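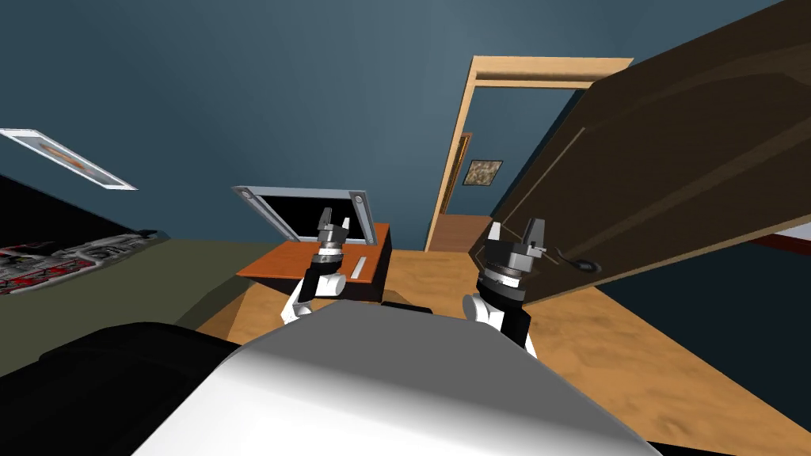
Workshop Kids > Robots > How Robots Learn a House

Read | Make | Ask Us | Grown-Ups

Before a robot ever rolls through a real bedroom, it can practice in a pretend one that lives inside a computer. Grown-ups call this a simulation, and it's a bit like a video game, except that the player is a robot program.

Harvey Turcotte and Hinata Murakami are building their robot helper, Plerkeck, in a shared workshop called Sendemano, where there's one long bench and usually somebody's glue drying on it. They meet there on Monday evenings, and they've given Plerkeck 2 arms, because opening a door while you're holding a sock is tricky with only one (try it at home and you'll see!).

At the end of each arm is a gripper. A gripper has fingers that squeeze together and open again, a little like kitchen tongs, or like your own thumb and pointer finger when you pick up a raisin.

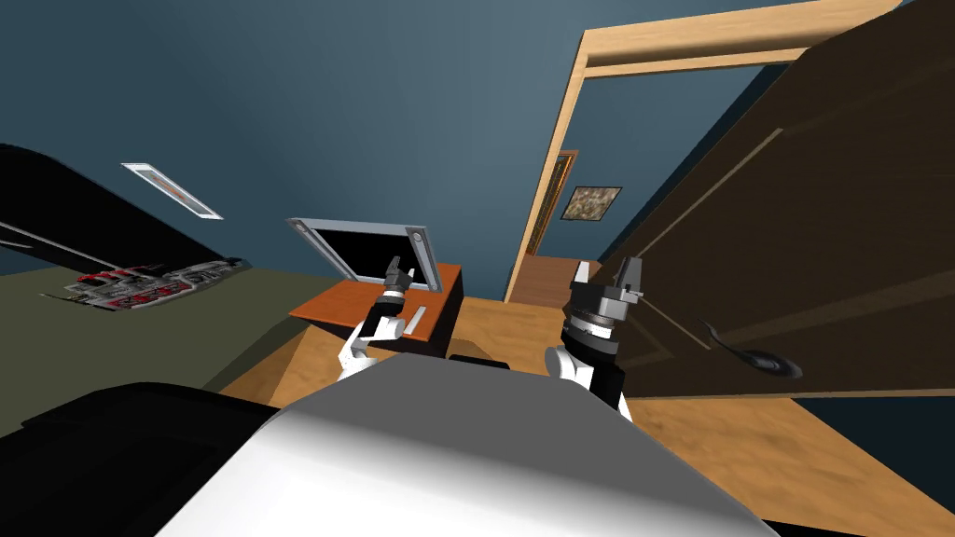 The practice bedroom from the robot's side, with both grippers up and the door open.

Now, a bump in a pretend room doesn't hurt anything, so Harvey and Hinata can run the same trip to the doorway 40 times before supper, change one small thing in the program, and run it all over again. Hinata writes down which changes helped in a notebook with a squashed corner. The arms on the bench still need their wires tidied, and that's Harvey's job for next time.

Filed under: Robots and Gadgets, Ages 7 and Up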